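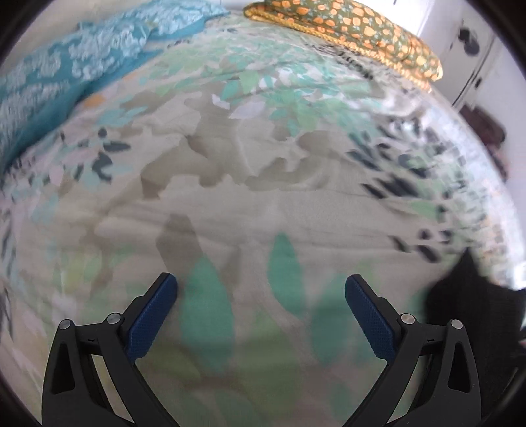 HOUSEHOLD SKILLS, UNIT 2 – THE BEDROOM

Handout for the session of 15th February. Bring it back next time, ideally without coffee on it.

Making the bed

We start with the bed because it is the largest flat surface most people own, and so the first to disappear. Once the bed is done the room looks nearly finished, which is a lie, but a useful one.

Strip everything off the mattress first. Pillows go on a chair. If the chair already has clothes on it, see Unit 3. Pull the bottom sheet tight at the head, then the foot, then argue with the fourth corner. Lay the duvet so the overhang is even on both sides and smooth it from the middle outward with your forearm, which covers more ground than a hand.

A busy print is your friend. The duvet at the top of this handout has leaves in mint, turquoise, taupe and charcoal, and the soft wrinkles across the middle hardly register among them. Try the same standard of work on plain white and you will be at it until June. Students with plain bedding may borrow the Dudek method from Unit 1 (shake twice, walk away, do not look back).

Pillows that don't match

The course takes no position on matching. A turquoise pillow and an olive-green one with orange and yellow dots can share a bed perfectly well, and in practice most beds are furnished by sales, gifts and former roommates. What we do ask is that somebody decides where the pillows go. Flat or propped, either is fine. One on the floor is not an arrangement.

If you have corded piping on a pillow, as on the dotted one, turn the piped edge toward the foot of the bed. You paid for it.

The bag problem

Once the bed is smooth, someone will put a bag on it. The Wollden exercise sheet calls this "secondary loading" and gives it 18 lines. We can do it in fewer.

A backpack has no natural home in a bedroom. It is too lumpy for a shelf and too often needed for the closet, so it migrates to the bed, and at bedtime to the floor, where it waits for your toe. Choose a place for it today. A hook behind the door will do, or the patch of floor beside the desk, provided it is the same patch every time.

Before hanging it up, empty it. All of it, including the small front pocket with the receipts. Turn it upside down over a trash can and run a finger along the seams. Dark fabric hides dirt well and shows lint badly – wipe it with a damp cloth, let it air, and check the side panels for scuffs while you are there.
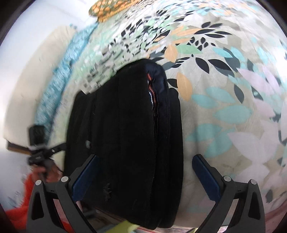 Herero, from the evening group, objects that a hook is no good for a full bag, having pulled one out of the drywall along with a fair amount of drywall. Fair point. Weigh the packed bag on the bathroom scale and buy a hook rated for more than that, screwed into a stud. Or keep the bag on the floor and spare the landlord.

For next time

Make your bed every morning until we meet and write down how long it took. Last term's slowest result was 17 minutes and involved a fitted sheet put on sideways. Read the Dravcombe booklet as far as page 50, skipping the chapter on valances unless you have strong feelings about valances.

Unit 3 covers the chair.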